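Call center agents keep asking for shift swaps by chat, how do you track it?

Sharada Hegde
I run a support team of 17 agents at Veloso. We take phone and email tickets for a hardware seller. Swaps get agreed in private chat and then two people show up for the same shift, or none. My manager wants a written rule before November. What do you use? A shared sheet, or something in the ticket system?

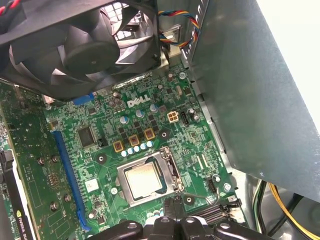
Case fan and Dell motherboard

Miłosz Bednarek
We had the same trouble with 70 agents. Swaps now go in one form, and both agents have to confirm it by noon the day before. The team lead approves or declines, and the schedule is changed right then. If it is not in the form, the original shift stands – no exceptions for the first month, or people go back to chat. We did it in Skonari but a plain form works too.

Put the absence rule on the same page. Ours were in two places and agents only read one.

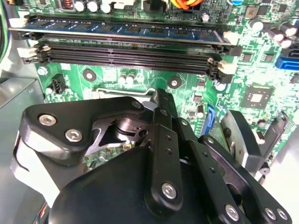
RAM module in the top slot, three slots empty

Margarida Cordeiro
shared sheet is fine for 17 people. lock the old weeks

Benedetta Costa
I would not use a sheet. Ours got to 3000 rows and agents were sorting it and breaking it for everyone else. Also check how overtime is counted when someone swaps into a sixth day. Payroll caught that one for us – I had missed it.

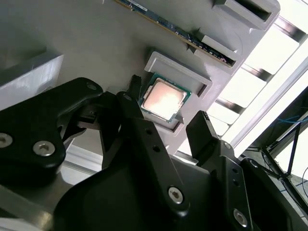

Page last changed: 5/21/18

Sharada Hegde
Thanks. Going with the form and the noon cutoff. I will ask payroll about the sixth day.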